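Zasdale Shared Workshop — Getell build group
Minutes, Saturday session, started 10.15 (late, door code again)

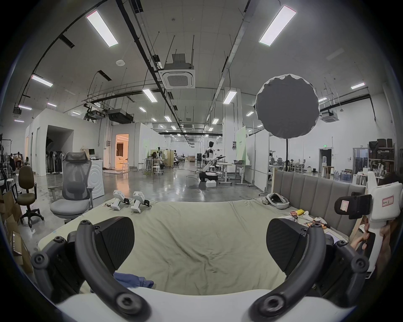 Present: most of the usual lot, two new. Apologies from the pair doing the base wiring, they sent notes, see item 4.

Minutes typed up as we went so excuse the state of them. Shout on the list if I've put words in your mouth.

1. Last minutes

Agreed, with one change. Item 6 last time said the finger pads were "finished". Should say "first set finished". Second set was still curing. Corrected.

Outstanding from last time:
Spare bolts for the finger joints — bought, in the small drawer.
Cable labels — not done. Carried over.
Write up how to re-zero the jaw — half done, the half that exists is quite good.
Return the torque driver to the other group — done, they want to know where the 2 mm bit is. So do we.

2. Hand grippers

Longest item, took most of the morning.

Fingers. The new curved ones are going on everything from now on. Old straight ones closed fine on a box or a bottle but kept skating over anything soft. The curved pair come in at more of an angle and pick up a fold of cloth with less poking. General feeling is they're better. One person still prefers the straight ones for thin card and will keep a set, on the understanding they look after it themselves.

Pads. Textured black ones staying. Discussion about whether the texture wants to be coarser. Tried a coarser print in March and it snagged on knitwear, so no. Pads wear at the tip first, inside edge. Question of glue or screws. Glue is quicker and you can't lose it on the floor, screws mean you can swap a pad in the middle of a session. Screws carried, not by much. Whoever is drawing the next revision please leave enough meat round the hole, last time it split.

Joints. Base joint bolt works loose. Everybody's, not just the one. Thread lock has been tried and then the joint goes stiff. Suggestion of a nyloc nut and a thin washer, suggestion of a shoulder bolt, suggestion of just checking it each time you pick the thing up. Going with the nyloc and washer on two units for a fortnight and the check on the others, then compare. Please don't tighten somebody else's unit without telling them, it moves the feel.

Weight. Camera module on the front makes it nose heavy, wrists complain after an hour. Ideas: move the battery back into the grip (needs a new shell), shorter camera bracket (loses view of the tips), or take breaks. Shorter bracket to be mocked up in card first. Do not print another full shell until the card one has been held by at least three different sized hands, we've got a shelf of shells.

Labels. Handwritten ones are peeling and a few are in handwriting only the owner can read. Rule from today: label on the housing AND label on the camera module, same mark on both, so that when they get swapped it's obvious. Last week a module went back on the wrong body and the callibration was out for a whole evening before it got spotted. Block capitals please.

3. Soft stuff — bedding and clothes

Status. 1,683 takes recorded so far across everything, target for this stage is 3,000. Good going considering the fortnight we lost to the heating.

Of those, folding is well ahead and sheet straightening is well behind. Reason given is that sheet straightening is boring and hard on the back. Agreed: nobody does only folding. Each slot starts with sheets and then moves on to whatever you like.

Cloth list. Currently towels, pillowcases, T-shirts, flannels. Want more variety. Bring in old clothes, clean, no zips for now. Zips are a later problem. No more black items on dark bedding for the time being, tracking hates it, and plain sheets are better than patterned while we sort the rest out.

How to start a take. Argument about this. One side says crumple the cloth the same way each time so results can be compared. Other side says real laundry doesn't arrive crumpled the same way. Settled on: drop it from waist height, leave it how it lands. If it lands flat, leave it flat. Don't help it.

Two-handed takes. Want more. One gripper each hand, and call out when you start so the person at the screen knows. Several takes binned as the left hand had started ten seconds before the right. Somebody to look at starting both from one trigger. Until then, say "go", loudly.

Binned takes: 82 this month. Sounds a lot, most were one bad afternoon with a flat battery. The log sheet has a column for why, please use the column. "Rubbish" is not a reason.

Things left on the bed. Keep the bit you're working on clear. Bits at the far side are alright if they stay put for the whole slot, but shifting them between takes confuses the log. And wires — coil them or clip them, someone nearly had a unit on the floor by the cable.

4. Arm and mobile base (Zuvberg)

Notes sent in by the wiring pair, read out.

Base drives forwards, backwards and turns on the spot. Creeps to the left slightly over a long run. They think one wheel is a hair smaller. They'd like to swap the wheels over and see if the creep swaps sides before anybody touches the software. Agreed, cheap test.

E-stop moved to where you can reach it without leaning over the arm. Should have been there in the first place. Agreed.

Arm holds position with the gripper end fitted but the wrist hums. Not loud. Got worse with the longer fingers. Possibly gain too high, possibly a loose belt. Belt first.

Cable from base to arm still too short at full reach. New one being made up, with a proper strain relief this time.

Question from the floor: when does the arm get to try the sheets? Answer: after the creep is sorted and after the hand grippers and the arm gripper have the same fingers. No point teaching it on one shape and running it on another. Hoping for next month, no promises made and I'm not minuting one.

Rule reminder, wasn't popular but it's staying: two people present whenever the arm is powered. One with a hand near the stop. Making tea does not count as present.

5. Parts and money

Danzer order has come. 19 items on the delivery note, everything in the box except the short ribbon cables, which are on back order. They've not charged for those. Bearings are the right ones this time.

Still need: nyloc nuts, washers, a roll of the flexible filament, card for mock-ups, AA batteries for the controller. Battery use is silly, can we go to rechargeables. Agreed, get eight and a charger, charger lives on the counter and does not go home with anyone.

Softer filament for the pads, somebody asked. Tried a sample, prints like spaghetti on our machine. Dropped unless someone fancies drying it properly.

Money in the tin covers the above. Anything bigger goes on the list first.

6. Tracking and headset

Headset loses the controller when you lean right over the bed. Happens most when reaching for the far corner. Two fixes tried: stand at the side not the foot (helps) and turn a light on (helps more). Light should be set up before the slot and left alone. Tape on the floor for the stand legs, so it goes back to the same place. Tape went missing, new tape to be put down.

Strap is grubby. Wipe it after use, wipes are in the drawer. One person asked for a second face pad, fair enough, added to parts.

Playback on the small monitor is too small to judge the finger tips. Using somebody's laptop meanwhile. Not buying a new screen this month.

Clock drift between units. Two units side by side drift apart over a long session. Not much but enough that two-handed takes need nudging afterwards. For now resync at every battery change. Proper fix wanted, one of the new people has done something simmilar with audio gear and will have a look. Very welcome.

7. Housekeeping

Chairs. If you roll one over, roll it back.
Cardboard. Flatten it. Keep two good boxes for posting, the rest goes.
Solder bits on the bench again. Brush is hanging right there.
Finished units go back in their own places with the fingers open. Leaving them clamped shut flattens the pads.
Sheet to be washed, rota is pinned up, there are blank lines on it.

8. Any other business

Open evening. Do we show the build? Yes to hand grippers, visitors can have a go at picking up a flannel. Arm switched off and stop pressed in. Children with an adult. Put out the units with the old shells, not the good ones.

Files for the finger design — asked for by another workshop. Happy to share once the screw version is drawn up, no point sending out the one that splits.

Someone wants to try socks. Pairing, not just picking. Deferred, with enthusiasm.

Name on the front sheet should be Getell for the whole build and Zuvberg only for the arm and base. Folder names are all over the place, leave the old ones, new ones to follow this.

Actions
Nyloc and washer on two units, notes kept — fingers group
Card mock-up of shorter bracket — fingers group
Pad redraw with screw holes, more meat — whoever had the file last
Relabel all housings and modules, block capitals — everyone, own unit
Swap wheels on base, repeat the long run — wiring pair
Check wrist belt — wiring pair
Parts order incl. rechargables and face pad — parts
Floor tape for light stand — me
One trigger for both hands, first look — software
Clock drift, first look — new member, with software
Finish the re-zero write up — same person as last time, please
Cable labels — carried over, again

Next meeting same time, bring old towels. Closed 12.40, slot on the bed started straight after.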